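# Carpet tiles lifting at the seams over a concrete slab

**flennox_shop**

Ground floor workroom, slab on grade, dark gray carpet tile put down in October by the previous tenant's installer. The tiles are Arango loop pile on a bitumen back. Seams along the north wall have started to peak, worst near the exterior door. I pulled one tile and the adhesive was still tacky but had turned milky. A plug-in meter left in the room reads 50 percent humidity most afternoons. Is that low enough to rule out moisture, and can I reglue the same tiles?

Fergus Lennox

**hevemo_floors**

Room humidity tells you very little about the slab. You need a reading from inside the concrete. Drill to 40 percent of slab depth if it dries from one side only, sleeve the hole, cap it, wait a full day and then read the probe. Do at least 3 holes, one of them close to the door. If any hole is over 80 percent, check the limit on the adhesive data sheet before you buy more of it. Many ordinary pressure-sensitive glues stop near there.

Milky adhesive usually means it is taking up water again. Scrape it off. New glue over softened glue will fail in the same places.

**pat_d**

Just use double-sided tape. Held fine in my basement.

**Zinevbridge Maintenance**

Agree with the probe test. Tape is fine for a loose rug but it won't hold a peaked seam under rolling loads.

Two more things to check. First, the grade outside that door. If the soil or paving slopes toward the wall, fix that before touching the floor. Second, the tile layout. Tiles jammed tight against a wall with no gap will peak even on a dry slab.
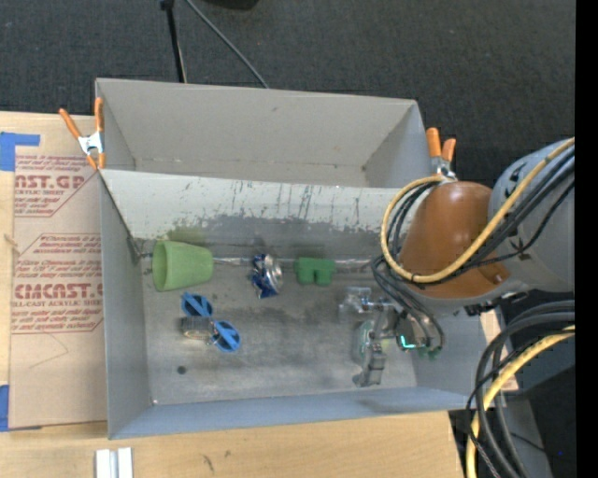 On reuse: tiles with a flat back can go down again once the old glue is off. Lay one upside down on a level surface overnight. If the corners still curl the next morning, replace it. We redid a 3,510 square foot office with the Levance moisture-tolerant adhesive and kept most of the original tile. Use the trowel notch listed on the pail, let the glue go clear before laying, and roll the floor in both directions the same day.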